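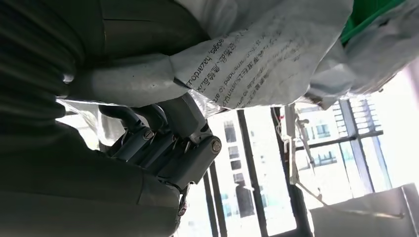 棒球记录基础(选修)
第四讲 失分、自责分与换投时的责任归属
讲义更新:2018年9月26日

上一讲讲完了安打和失误的判定,记录表左半边的内容基本齐了。本讲处理右半边,也就是投手栏。请带上次发的空白记录表和铅笔,课上要用。

一、两个概念

失分:对方每得一分,都要记在某一位投手名下,不论这一分是怎么来的。

自责分:失分当中应由投手负责的部分。因安打、牺牲打、盗垒、刺杀出局、野手选择、四坏球、触身球、投手犯规、暴投等推进而得的分,通常算自责分。守备失误和捕逸造成的得分,要另行判断。

暴投和捕逸容易混。暴投归投手,影响自责分时按投手责任处理;捕逸归捕手,判断自责分时要把它的影响去掉。两者都不记为失误,所以不能只看失误栏来判断自责分。

投手自己的守备失误也按失误处理。投手传一垒传歪了,跑者因此得分,这一分照样可以是非自责分。这一点初学者常常记反。

二、重建半局

判断自责分的办法是把这个半局重新排一遍,去掉失误和捕逸,看跑者还能不能得分,以及第三个出局数本来应该出现在哪里。

步骤如下:
1. 按顺序写出每一位打者的结果。
2. 在每一个失误旁边,标出守备方是否因此少拿一个出局数。
3. 把少拿的出局数加回去,找到应有的第三个出局。
4. 第三个出局之后的得分,全部为非自责分。
5. 第三个出局之前的得分,逐一看跑者的推进是否借助了失误或捕逸。
6. 有疑问时,作对投手有利的判断。

例一
一出局,垒上无人。二棒打者击出游击方向滚地球,游击手失误,打者上一垒。三棒三振,四棒击出本垒打,得两分。
重建:失误处应为第二个出局,三振应为第三个出局。本垒打发生在此之后,两分都是非自责分。

例二
无人出局,一棒安打上一垒,捕逸进到二垒。二棒一垒安打,一棒回本垒得分。
重建:没有捕逸时,一棒应在一垒,一支普通的一垒安打一般不足以让他回来。此时先不下结论,继续往后看。如果三棒接着打出二垒安打,一棒本来也能得分,记自责分。如果后面三人连续三振,则记非自责分。
记录表上可以先用铅笔点一个小点,半局结束后再补。

例三
两出局,垒上无人,二垒手漏接滚地球,打者上一垒,随后对方连续三支安打得两分。
请自己做,答案在下次课开头核对。提示:先看第二步。

三、中途换投

投手下场时留在垒上的跑者,责任在前任投手。要注意的是,前任负责的是跑者的人数,不一定是原来那几个人。

例四
甲投手保送一人后下场,跑者在一垒。乙投手登板,第一名打者击出滚地球,一垒跑者在二垒被封杀,打者上一垒。下一名打者击出本垒打。
两分当中,一分记甲投手,一分记乙投手。甲留下的跑者虽然已经出局,但这是打者造成的封杀,打者等于接替了他的位置。
如果一垒跑者是盗二垒被抓,情况就不同,甲的责任到此为止,后面的失分都归乙。

球数中途换投的情形,以换投时的球数为准。坏球数明显领先时(例如两坏零好、三坏一好)换人,打者最后被保送,责任在前任投手。打者以其他方式上垒,责任在后任投手。两坏两好时换人,无论结果如何都归后任。

四、个人与球队的差别

后任投手不能享受他上场之前守备方错过的出局机会。因此同一分可能对投手个人是自责分,对球队却是非自责分。把各投手的自责分相加,有时会大于球队自责分,这不是抄错。期末作业里遇到这种情况,请在备注栏写明是哪一个半局。

五、防御率

防御率=自责分×9÷投球局数

一个出局数为三分之一局。报表上写的5.1局是五又三分之一局,计算时不能直接代入5.1。
例:某投手投5.1局,自责分2。先换成16个出局数,2×27÷16=3.375,四舍五入记3.38。
建议一律先换算成出局数再乘27,少出错。

六、用整季数据做核对

练习用数据(Cruzado队,整季)
总失分:412
球队自责分:372
非自责分:40

三个数之间应当对得上。拿到一份整季报表,先做这个减法,再去看单场。对不上时,多数是某一场补记了失误而没有改自责分,也有漏掉捕逸的。

对照作业:翻阅附表中Zullham队对Ravari队五月的一场比赛。该场入场人数2,975,这个数字填在表头,与投手栏无关,但不要漏填。第六局下半的两分,附表记为自责分,请重建这个半局,写出你同意或不同意的理由,半页以内。

七、记录表填写约定

本课统一使用Tratunard记录表,与教材附录的格式略有不同:
自责分在得分格内涂实,非自责分画空心圆。
换投处在两名打者之间画波浪线,线旁写新投手背号。
待定的得分用铅笔点小点,半局结束时必须处理完。
失误写E加守备位置号码,捕逸写PB,暴投写WP。

交作业时,铅笔痕迹不用擦掉,改过的地方划一道线,旁边重写。

下次课内容:胜投、败投与救援成功的判定。请先读教材第五章前两节,并把例三做完。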